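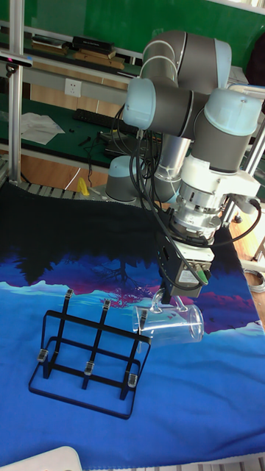
A drying rack, called a draining rack in some older Canadian and Australian households, is an open stand on which cups, glasses, plates and small kitchen things are left to drip and dry in the air after washing. It is among the humblest pieces of kitchen equipment, and many people keep the same one for decades without giving it much thought.

The commonest kind is made of metal wire, bent into a base loop that sits on the counter or table, with upright bars rising from it to hold the dishes apart. Wire coated in black or white is popular — the coating is kinder to glassware and slows the rust that otherwise starts at the joins. Wooden racks, usually of beech, fold flat and are still favoured in smaller kitchens. Some models take clips or pegs along a rail, handy for light things that would otherwise tip over.

Cups may be stood upside down, hung by the handle, or laid at a slant so that air can reach the inside. Clear plastic cups want a little more patience than glass, as the water tends to bead on them and leave spots, and a soft cloth at the end does no harm. A cloth under the rack catches the drips, and a printed tablecloth that wipes clean will serve just as well as a proper mat, with a good deal more colour.

The household writer Noémie Doucette gave the subject a whole chapter in her book The Cormier Kitchen (2000), in which she describes 28 racks gathered from her neighbours and relations, and argues fondly for the plain upright sort. The Tratine, a narrow model 34 centimetres long, was her favourite. Later makers, Heltis among them, added trays that drain straight into the sink.

See also: Dish rack cupboard; Tea towel; Tablecloth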